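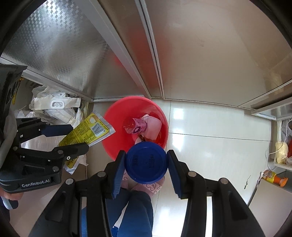 Trash, Take 41 Through Whatever

My job title at the moment, if anyone at a party asks, is that I tidy kitchens with my hands inside two pairs of pliers. I have one on each fist, they open and close when I squeeze, and something downstream of me is supposed to learn housekeeping from the result. I have met my mother's opinion of my housekeeping. The robot has not, so it's going into this with an open mind.

The project is called Tikton. The company that pays me per accepted demonstration is called Uraletti, and I have never been to its office or spoken to anyone there above the rank of upload form. July's quota was 300 accepted demonstrations. I recorded 677. You can do that subtraction yourselves, I've done it enough.

Most of the rejections come back with a code and one line of text. My collection so far includes "hesitation," "excessive hesitation," "object regrasped," and one that just said "why." I had set a garlic bulb down, thought about it, and moved it two inches to the left. I do this in life, too. I had no idea it was a defect.

The task list this month is called Counter and Floor. You get a kitchen in the state kitchens get into, and you clear it, one object per grasp, either to where it lives or to the bin. Left hand and right hand both have to do something. That last rule is the one that's ruining me, as I am a person who carries everything in the right hand and uses the left for holding a coffee. In the first week I'd get to the end of a clip and find that the left gripper had spent the whole thing hovering out at the side like a guest who doesn't know where the plates go.

So now I make myself load both before I move. A lid in the right, a packet in the left, walk to the bin, look at the bin, remember which hand has the trash in it. You'd think this would be obvious. After two hours of it I have stood over a bin with a perfectly good lid in my jaws, leaning in.

Packets are worse than anything. I had expected trouble from bottles, which are big and slippery and have opinions about gravity, but a bottle at least has sides. A packet is flat. Squeeze it lying on a counter and the fingertips just skate over it with a little squeak, and you have to chase it to an edge and get one pad underneath. Fingers do this with nails. The pads are ribbed blue things and have no nails, and I've come to think of the fingernail as the most underrated part in the whole human catalog.

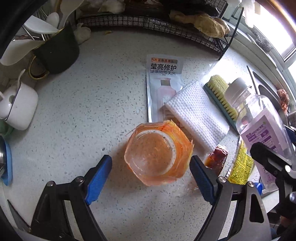
My current theory of clutter is that you should go after the thing standing by itself first, get the easy grasp in the bag while your wrists are fresh, and leave the pileup for later. The guidelines from Uraletti say more or less the opposite (hard objects early, "to preserve demonstration quality"), and I ignored them for a week to see what the codes would say. The orange plastic container is a good case. It stands up on its own with clear counter in front of it, and I can straddle it with the jaws wide open and come in on both sides at once. The sachet behind it has the rim over one end and a folded cloth over the other side, with a brush and a big bottle crowding in after that, so you can't touch it until at least one of its neighbors has moved. If I take the container first, I've unpinned the sachet for free. If I start with the sachet, I get "object disturbed," and I get it in capital letters.

The catch with the container is how hard to squeeze. It's thin, the rim is already a bit crumpled, and there's no feeling in the grippers except a sort of vague resistance in the trigger. Close until it stops sliding, then stop closing. I wrote that on my forearm in pen.

My acceptance rate in the week of disobedience went up, for what it's worth. I sent a polite note through the form suggesting they change the order in the guidelines. The reply was a code. I looked it up on page 102 of the handbook, and it means "comment received."

Things I have now done in my own kitchen, off the clock, with nothing strapped to me: approached the butter from directly above. Paused over a spoon with my thumb and finger wide open. Picked up a mug in each hand when I only wanted one. Put something in the trash and held still for a beat afterward so the clip would have a clean ending.

August's list came through last night. It's called Drawers.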